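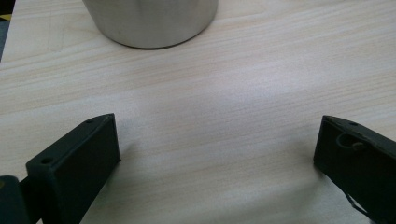 301室的桌子:一份不太必要的图集

搬进Pralthorpe这栋楼的301室以后,陆续有人问我们工作间布置得怎么样了。我通常回答"有桌子了"。对方等我往下说,我就换个话题。现在这页算是迟到的交代:主角是桌子,配角是桌上的光和一只金属筒,其余都是我的闲话。想看绿植墙、咖啡角和霓虹灯标语的朋友,隔壁几层都有,电梯左转。

桌面,靠里的一侧

浅色木头,木纹大致横着走,有几处像是走到半路改了主意,轻轻弯了一下又弯回来。颜色介于米色和奶油色之间,边上偏暖。当初看样的时候店里管这个颜色叫"晨雾",我觉得更像没有烤透的饼干,但饼干显然卖不到1,318块。

金属筒是拉丝面的,银灰色,底下一圈细细的深色边,往木头上一放,看着比我们任何一个人都稳重。

中间那一片发白的是光。桌子本身没有褪色,请Sheehan的售后同事放心。

关于买桌子这件事

桌子是在Sheehan订的。Sheehan是一家做家具的小店,小到网站上"关于我们"那一页至今写着"内容即将更新"。我们在他家的样品间里站了一下午,摸了各种桌面。摸到后来手指已经失去判断力,摸什么都觉得不错,连门把手都想问问价钱。

当时的备选还有一张黑色的。黑色那张很有气势,坐在后面说什么都像在宣布裁员。Somkiat Tanasarn投了黑色一票,理由是耐脏。我投了浅色,理由是喜欢。另外几位同事表示只要不摇就行,这是整个采购过程里最有建设性的意见,当然没有写进采购单。

最后选了浅色。Somkiat至今每次擦桌子都要叹一口气,音量控制得很好,刚够我听见。

送货那天电梯停用检修,桌面是从楼梯抬上来的。三楼听起来不高,抬着东西走的时候,每层楼之间会多出来一层。拐角处有两回卡住,送货的师傅说"往你那边一点",我说"我这边是墙",他说"那就往上一点"。后来怎么过去的我记不清了,只记得墙上多了一道浅浅的印子,在二楼半的位置,物业目前认为是上一家公司留下的。我没有纠正他们。

关于光

工作间的窗朝向不太好形容。租房广告上写的是"采光充足",搬进来才明白,充足指的是总量,分布由它自己决定。上午光落在柜门上,中午落在地上,等它终于肯到桌上来,往往已经有人把帘子拉上了。

后来添了一盏Prorus的吊灯。灯是好灯,说明书用了五种语言,其中没有一种解释怎么把亮度调到中间。它有两档,一档像牙科诊所,另一档像牙科诊所下班以后。我们常年开第一档。桌面本身是哑光的,按道理不怎么反光,可是亮的地方还是能亮到连木纹都看不清,像有人拿橡皮在上面认认真真擦过一遍。

刚来的人会下意识伸手去抹那块亮斑,以为洒了面粉。抹两下,发现手是干净的,就若无其事地把手插回口袋。我不出声。搬进来第一天我自己抹了四下。

换灯泡的事讨论过。讨论的结果是十一月再讨论。

换个角度的木纹

同一张桌子,换个方向看,脾气就不一样了。有的地方木纹又细又密,一条挨着一条,像赶早高峰;到了中间忽然松开,弯成一道一道宽宽的弧,像地图上的等高线,画的是一座坡度很缓、谁都爬得上去的山。 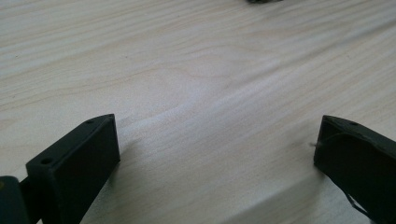
我以前不是会盯着木纹看的人。开始盯着看,是因为有一阵子视频会议特别多,摄像头关掉以后眼睛总得放在什么地方。连着开了几周的会,我对这张桌子的了解已经超过了对大部分项目的了解。哪里的纹路最密,哪里有一条特别长的、一直往边上跑,问我都答得出来。问我上次会上定了什么,得去翻记录。

Somkiat说木纹看久了会看出东西来。他看出过一条河、一个耳朵,还有他中学的数学老师。我们请他指给大家看,他指了,大家点头,没有一个人看见数学老师。过了一个周末,我独自坐在那儿等水开,忽然也看见了一个人,额头很高,很不满意的样子。我没见过他的数学老师,但我觉得应该就是。

关于保养

桌子到货以后,Sheehan附了一张保养卡。卡上写着避免暴晒,避免潮湿,避免高温,避免重物,避免尖锐物品。通读一遍,我认为他们的意思是避免使用。

我们折中了一下。目前执行的规矩是这样的:

热杯子下面垫东西。杯垫买过一套,很好看,两个星期后只剩下包装盒。现在垫的是过期的会议议程,吸水性比杯垫强,内容也终于派上了用场。

擦桌子顺着木纹擦。这条是Somkiat定的,他不在的时候大家随便擦,他在的时候大家争着不擦。

木蜡用Natis的,小圆罐,味道像很久没开过的抽屉。用法是薄薄上一层,等它干,再用布打一遍。"薄薄"两个字在罐子背面出现了三次,说明跟我们一样手重的人不少。第一次上蜡我倒得太豪迈,桌面黏了一整天,一份合同放上去以后就不太愿意下来。对方公司收到的是扫描件,左下角有一小片神秘的半透明区域,他们没有问,我们也没有提。

刀不直接在桌上用。裁纸请用切割垫。切割垫在柜子里,柜子的钥匙在抽屉里,抽屉有时候需要从下面顶一下才开。所以大家现在都用剪刀。

圆珠笔漏墨的,请自觉承认。上次那位没有承认的同事,你的笔帽还在我这里。

关于那只金属筒

来访的人问得最多的是它。问里面装什么。

筒是搬家时从纸箱里冒出来的,谁的箱子已经说不清。最初用来装笔,后来笔被人一支一支借走,改装尺子;尺子太长,一碰就倒,倒的时候声音之大,楼下来问过。再后来装过搅拌棒、装过卷尺、装过别人出差带回来的糖。糖是历任内容物里任期最短的一届,上午就任,午饭前卸任。

如今里面放什么取决于你哪天来。有人往里放发票,有人往里放口香糖纸,这两类人应该见个面谈谈。

我们给它换过几个位置。放桌子正中间,开会时总有人把它当话筒拿起来说话,说一次好笑,说到第六次就得有人出来管管。放桌角,袖子一扫就下去了,好在金属的,掉地上只是让全屋的人精神一下。挪到靠里的地方以后太平了不少,缺点是坐在外侧的人想拿东西得站起来。站起来也好,一天总得站几回。

它的表面很容易留指纹。擦得最亮的一次是客户要来之前,我用眼镜布擦了十分钟,擦完能照见自己,样子有点累。客户进门以后把外套搭在了上面。

桌面占用情况,据实汇报

这张桌子理论上是公用的,贴在门后的那张纸上写得清清楚楚:用完请恢复原状。问题出在大家对"原状"的理解。有人理解为自己来之前的样子,有人理解为送货那天的样子,还有人大概理解为这块木头还在树上的样子,用完以后别说东西,连椅子都推走了。

清桌最彻底的一回在10月19日(星期一),起因是要给桌面重新上蜡。为了腾地方,我们把上面的东西全搬到了窗台,窗台放不下的搬到地上,地上放不下的就放在椅子上,于是人没有地方坐,都站着夸桌子好看。搬下来的东西里包括22个长尾夹,是Somkiat点的数,他点东西有瘾;一副没人认领的老花镜,而我们这里据称没有人老花;半包饼干,颜色和桌面几乎一样,怪不得一直没有发现。

第二天早上我到得早,屋里安静,光正好在桌子中间铺开一大片。我站在那儿看了一会儿,觉得当初在样品间磨掉的那个下午还算值得。然后把电脑、充电器、水杯、两个文件夹和早饭放了上去。

几个常被问到的问题,一并回了

桌子能不能借去拍东西:可以,提前说一声就行。浅色桌面拍东西确实好看,缺点是好看得太均匀,拍出来的桌子总比东西抢镜。上次有位朋友借去拍陶碗,回头挑图时挑中的一张里碗只剩半边,她说舍不得那几道木纹。碗的主人对此有不同看法。

会不会再买一张一样的:问过Sheehan,对方说纹路每批不同,不保证能配上。又问能不能大致配上,对方沉默了一会儿,说大致是可以的,"站远一点看"。我们工作间的进深不太支持站远一点。

为什么不铺桌布:铺过。蓝白格子,铺上以后所有人说话都带着一种等上菜的语气。撤了。

黑色那张后来怎么样了:Somkiat隔三差五会去店里的网页上看它一眼。上个月显示还有现货。他把链接发在群里,没有配文字。我回了一个桌子的表情,找了半天才发现根本没有桌子的表情,只好发了把椅子。

二楼半墙上的印子:不清楚,可能是上一家公司。

想来看桌子的,楼下按301,门铃要按久一点。来的时候如果方便,请带几支笔。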